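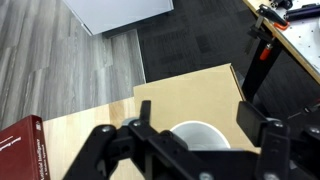 Two weeks with the Plerex starter kit

I said in May that I'd stop reviewing gripper kits, and then Plerex brought out one with a wrist camera in the box and a promise on the packaging that I'd be "collecting useful demonstrations before lunch". I ordered it through Flulonby, who were quick, and I paid for it myself, so nobody is owed a kind word.

What you get is a two-finger gripper, a small camera that mounts at the wrist, a bag of screws, a mounting plate and a licence for the Plerex software. The arm is extra. They don't hide that, but they don't print it very large either. Mine went on the arm I already had.

Lunch, since they brought it up. I opened the box at nine and had the first recording at twenty to four. Most of that went on the mounting plate, whose holes matched my arm on one side only, and on a firmware update that wanted an account, then a second account. Keyvan Ansari, who has fitted more of these than I have, reckons I was slow and that it's a morning's work if you skip the printed guide and go straight to the PDF. Fine. Put the PDF in the box, then.

The cup test

I always start with a plain white cup on a wooden table. It's a dull test and I like it for that. A cup doesn't bend much, it has a clear rim, and if a kit can't manage one I don't need to see it fold a towel.

I ran 40 picks driving by hand and 80 with the supplied model in charge. By hand it was good, better than I expected. The fingers close evenly and there's very little play in the joints. With the model driving it was a different story. It got the cup often enough to make a nice video and missed often enough that I wouldn't leave the room. The usual failure was coming in a touch too far to the right and nudging the cup along instead of closing on it.

Plerex support (a patient person called Maiara Leite) told me the model likes "an uncluttered background". Well, so do I. But my workshop has a floor in it, and furniture, and a book or two lying about, and I'd guess yours does as well. If the thing only works against a bare sheet, that ought to be on the packaging beside the bit about lunch.

The view from the wrist

The camera itself I have fewer complaints about. The picture is sharp enough to read lettering on a book spine. What bothers me is how much of that picture is gripper. The fingers and linkages fill a great deal of the lower half, and the bottom of the cup disappears behind them, which is the very part I'd want to see when setting it down. A higher bracket would help. Plerex sells one. It costs 117 pounds.

Yến Doãn wrote to say she likes having both fingers in view, as it gives the model something fixed to judge by. She may be right. I'd still like to see the table.

Would I buy it again? The gripper on its own, yes, at a lower price. The software subscription I've cancelled. I'm keeping the hardware on the arm for now, and Trindade have offered to lend me their bracket, so I'll run the same 80 picks with that fitted and post the numbers, whichever way they go.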